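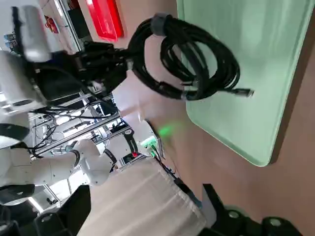 Somgate, 1/24/19

Open day safety check, two-arm cell
Checked by: Siiri Seppälä
Demonstrator: Sorin Georgiev
Task on show: sorting cable into trays

Before visitors come in

1. Emergency stop tested from both sides of the cell. OK. Tested again after lunch at Tapio Heinonen's request.

2. Speed limit set for demonstration. OK. Sorin wanted it higher for the second group. Left as it was.

3. Cable bundles strapped before being picked up. OK. Check that the strap is tight – a loose loop can catch on a tray rim.

4. Trays in place on the tabletop. OK. Green, pale green and red. No tape under them yet, carried over from April.

5. Walkway clear. Not OK at first check. Cables on the floor behind the table. Thenmozhi Devadiga to fit covers before the next visit.

During the demonstration

6. Group size. Limit is nine. One group from Nurmi came with more than nine and was split. The second half waited in room 322.

7. Visitors behind the line. Mostly. Two people leaned in to see the grippers and were asked to step back. The line needs repainting.

8. Demonstrator within reach of the stop. OK. 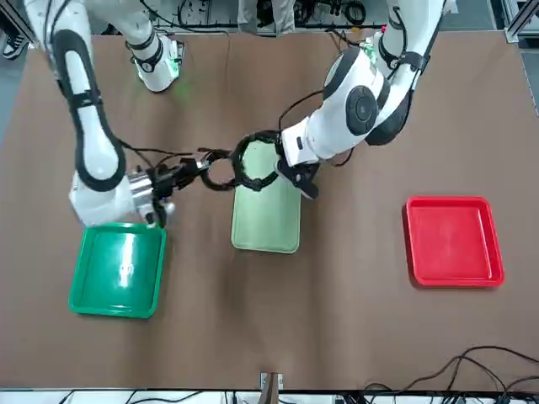 Both arms over the trays, cell at Somgate.

9. Arms working close together. Watch this one. The grippers come very near each other over the middle tray. Visitación Barrios has asked for the clearance figures in writing.

After visitors leave

10. Arms parked and power off. OK.

11. Visitor badges returned. Six out of seven from the last group. Reception is chasing the other.

Items 4, 5 and 7 stay open. Signed copy to Tapio.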